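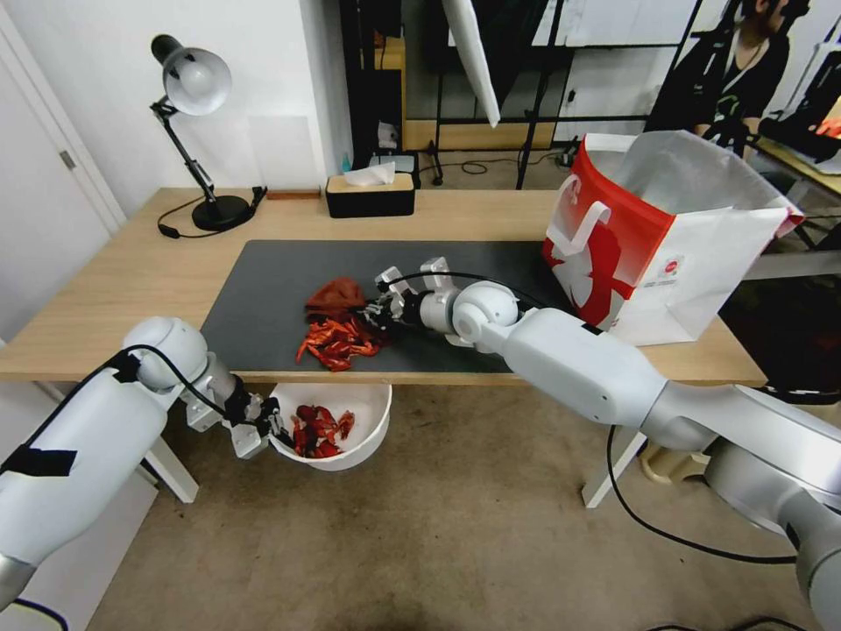

Reading time: 3 min

Week 5: Sorting task with two arms

Work in the Remasden lab in groups of 3. Each group gets one bench, both arms and a bowl of dried red chillies. The left arm handles the bowl. The right arm works on the mat, where there is a cloth as well as chillies, so plan its path before you close the gripper.

Dried pods curl and slide. Start with a low grip force and raise it in small steps. Log every attempt in Kyei, including the failed ones, and save the file under your group name.

Before you leave, park both arms and put the chillies back in the bowl. The April handout covers parking.

Reports are due June 6, 2021.

We use cookies to improve this site. Accept | Settings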